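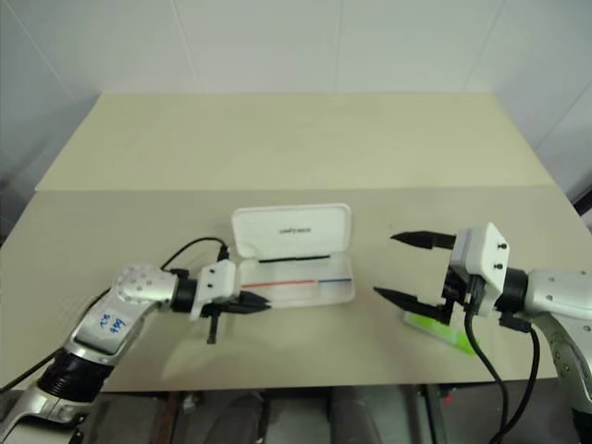 Did anyone lose their job when the arms came in on kit packing?
None of the permanents so far, but two casual contracts ran out in September and weren't renewed.

benchwarmer7
Posted June 2021

That's my summary of life at Mombridge, for those asking in the other thread. We pack stationery kits for schools. Pens in the case, lid shut, case in the carton. Used to be 1,000 kits a shift with a full bench and the radio going. Best day for the arms is 603. Management calls this "promising".

What's changed for me is the job title. I was a packer and now I'm a cell attendant, same pay, and I get a lanyard.

lachance_nights
We've had ours at Lachance a bit longer. The 603 will go up. Ours was hopeless at first and now it runs through smoko and doesn't whinge about the roster. My wrists haven't been this good in years, so I'm not going to pretend I miss it.

benchwarmer7
Fair enough on the wrists, mine were stuffed too. But I had someone to talk to while they got stuffed.

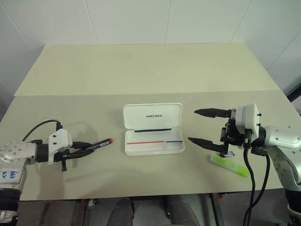

The other thing is where you have to stand. Attendants stay behind the yellow line while it's running, so two of us watch from opposite ends and yell. If a pen ends up somewhere creative you hit pause, walk in, fix it, walk out, hit start, and write it in the book. The book has a column for "cause". I've been putting "pen".

torque_and_tea
"Pen" is why they can't fix it. I do the service side at Bover and a log like that is useless to me. Which pen, which slot, which arm. You lot know more about how those kits go together than anyone who programs them.

benchwarmer7
Then somebody could pay us for knowing it.

torque_and_tea
No argument there. Ask for the grade 2 technician rate. Our attendants got it, took them 7 months.

lachance_nights
We asked. Got a pizza lunch.

quietcarton
Cisport here, no arms yet, they're coming after stocktake. Did you get any training or is it just the lanyard?

benchwarmer7
Half a day. Most of it was the emergency stop, and the rest was a video about embracing change with the sound not working. Get the pay question in writing before they turn up. And ask who does the cartons, we forgot to and it's still us.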